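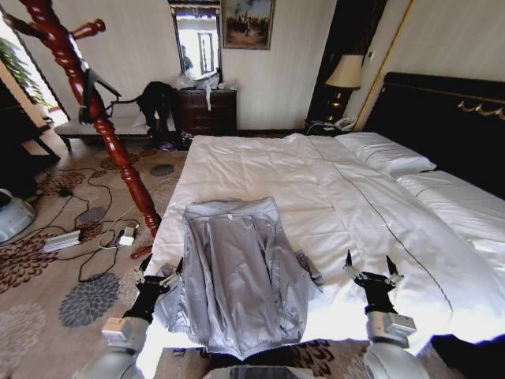

Bed task, silver-grey jacket, head view.

From: Lâm Khương
To: wurko-cloth list
Subject: Re: [wurko-cloth] Grasp point selection on shiny fabric

Phong Từ wrote:

> I've read the May note on the hem-first policy. Two queries.
> First, the table gives 381 episodes but the text says training
> used 2332. Which is it? Second, was the head view masked when
> you ran the wrist-only variant, or just given less weight? We
> tried the latter at Dretgate and the policy still leaned on it.

Phong,

Both numbers are right and the note is badly worded. The training set is 2332 episodes across all garments. The 381 are the jacket episodes inside it. I'll fix the table heading.

On the second point, masked. We replaced the head image with a constant tensor in training and at test time. Giving it less weight did the same for us as it did for you.

We ran 50 trials per variant on the jacket, starting from a crumpled state on the bed. The wrist-only policy failed to find an edge in 23 of them. Most of those were early: the fingers closed on a fold in the middle of the cloth and the lift gave two layers. 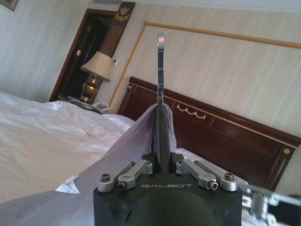 A stitched hem is a much better target than a fold, and the wrist view resolves the stitching well once the cloth is lifted. Before that it's poor, above all on pale fabric over a white duvet. The head view separates jacket from bedding but can't tell hem from crease at that range. So the current split is head view for the approach and wrist view from contact onwards, with the switch triggered by finger current.

Two things I haven't settled:

The switch sometimes fires on the duvet alone. Raising the threshold cures that but delays the grasp on thin cloth.

Highlights on the metallic fabric move with the arm, and the edge detector from Musimo treats them as edges. Ghumman's filter removes most of them, at the cost of frame rate.

If you still have your Dretgate logs with the head weights, please send them. I'd like to run the same plots on both sets.

Lâm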